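# Countertop sealer, bench notes (April)

Continuing with the Magagula water-based sealer on the speckled offcuts. Bovitz is the control.

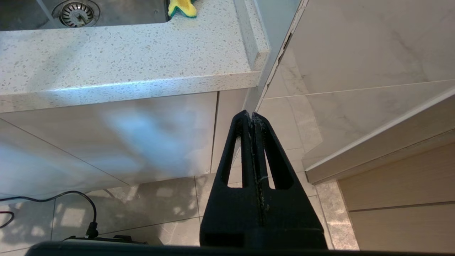 White speckled countertop with the thick rounded front edge, kitchen corner.

Offcuts were wiped with alcohol, left overnight, then coated by lint-free pad. Edge pieces got 2 coats, flat pieces one. Let the first coat haze before the second - going early leaves streaks that only show under low side light.

Stain set: coffee, beet juice, olive oil, turmeric paste. Drops left on for 300 minutes under watch glasses, then blotted and rinsed with plain water. No scrubbing.

Results so far:

- Coffee and beet: clean on both products.
- Oil: faint ring on Bovitz, none on Magagula.
- Turmeric: yellow on everything. Faded after a day on the windowsill, still readable against the white chip.

Rounded edges hold less product than the flats. Sealer sags toward the underside and cures as a bead. Tried the pad nearly dry, 5 light passes, and the bead was much smaller. Gloss readings on the curve are useless, the meter won't sit flat.

Stuturport batch smells stronger than the Tultura one and hazes sooner. Labels match. Lot numbers copied to the inside cover.

Next: repeat oil on the edges, sand one bead back with 300 grit and recoat.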